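The Hundred-Hour Number

A result has been going around since October, and I've had it sent to me by enough people that I may as well write down why I don't believe it. I believe the numbers. I don't believe what is being said about them.

The claim from the Drornwood group goes like this. Take 100 hours of people doing small household jobs, recorded from head height. Train a model to predict where the hands go next. Then give it a little robot data at the end, and you get a policy that does tidying and sorting on a two-armed robot better than one trained on robot data alone. They call the method Pedum. The demo reel is very nice. The chart has a tall bar and a short bar, and the tall bar is theirs.

Let me be fair first. Robot data is slow and expensive to collect, and anybody who has spent an afternoon driving a pair of arms by hand knows why people want another source. Humans are cheap by comparison and they're very good with their hands. If you could learn even half of what you need from watching them, you'd be foolish not to. I've said as much in print, before it was popular.

But go and look at the footage, the stuff all this is supposed to be learned from. I wish more people would do that before they forward the chart. It's ordinary work on ordinary furniture: a bulb, a box with tissue paper in it, a lamp near the wall, somebody's glasses case.
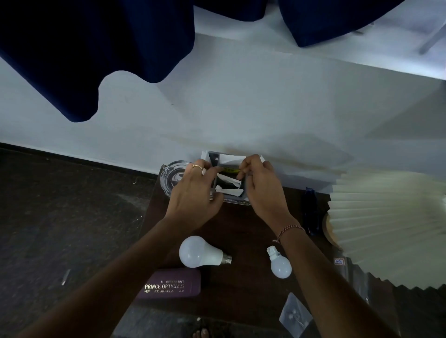
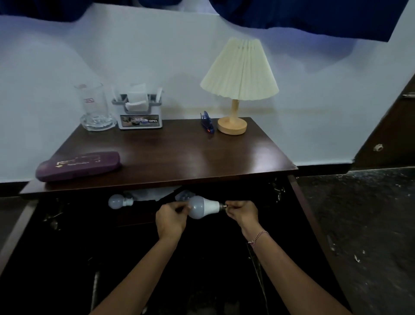 What I want to know is which part of this the model is meant to pick up. Watch a person handle a light bulb and most of the skill is in things a head camera doesn't record. How hard are they squeezing? When does a thread catch, and how do they feel it catch? Fingers cover the very spot where the contact happens. The hand tracker then fills in the covered joints with a guess, and the guess goes into training as if it were a measurement. The paper gives this one sentence. I'd have given it a section.

Then there is the matter of the test. The Drornwood evaluation has 9 tasks. I went through them with a pencil. Most are pick something up, put it somewhere else. Very few need the two hands to do different jobs at the same time, and none needs anything screwed in or out. So we have training video full of fiddly two-handed work and a scoreboard that mostly asks for moving cups. If the video helps with cups, fine, I'll take it. But then say it helps with cups.

The baseline bothers me more. The robot-only policy was trained on the same small robot set and stopped at the same number of steps. It never got the extra compute that the human video run got. Rodel Soriano raised this at the Divley workshop, and the answer he received was that a matched run was "in progress." It may well be. I'd have waited for it before making the chart.

Malhotra, the smaller lab that tried to repeat the work, got a gain too. Theirs was about a third of the size, on 3 of the tasks, and on 2 others the human video made things slightly worse. I've seen that report described as a confirmation. Read it again. It says the effect is real in some places and missing in others, and it doesn't claim to know what separates them. That's the most useful thing anybody has written on the subject so far, and it got hardly any attention.

My own guess, for what it's worth, is that the video is teaching the model something about where to look and where to reach. Things tend to be on tables. Hands go toward objects before they close. A model that starts out knowing that will beat one that has to find it out from a few robot runs. It's a decent prior and worth having. It's a long way from learning manipulation by watching, though, and the title of the paper promises the second thing.

There's an easy way to check. Scramble the finger poses in the human data, keep the wrists, and train again. If the score holds, the fingers weren't teaching anything. I wrote to the authors suggesting this and got a polite reply saying they'd consider it for the next version. Until I see that run, and the matched baseline beside it, I'm leaving the tall bar out of my own slides.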